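3.2 Small objects on a covered table

The second group of records concerns what people keep on a table that has no fixed use. In the Daltmont survey we received 533 table records, and in 374 of them the table was covered with a cloth at the time of the visit. We expected that a cloth would keep people from leaving things there. The records do not support this. Covered tables held as many small objects as bare ones, and the objects were more mixed in kind.

We separate three uses: things to carry outside (pouches, straps, tissues), things to play with, and things to eat or drink. A table was called mixed when all three uses were present. Figure 5 gives a mixed table of the type we mean, with a water toy in the middle and the smaller items near the far edge.

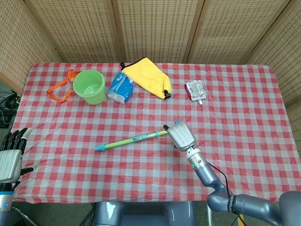 Figure 5. A mixed table with a gingham cloth, inside woven screens. Back row, from left: lanyard with clear pouch, green bucket, tissue packet, yellow pouch, spouted drink pouch.

The position of the objects is of interest. Following Fragkou, we call the back part of a table the "resting zone" – the part where a thing can stay without being in the way. Flat and soft items are common in this zone, and coders often disagreed on whether a pouch was put down for a short time or was stored. We therefore did not code duration.

Screens were a further difficulty. The Zulport coding sheet has no field for them, so we added one and coded again the nine sites where a table stood behind or between panels. For these sites we treat the enclosure as a part of the table setting and not as a part of the room. The effect of this choice on the results is discussed in Section 5.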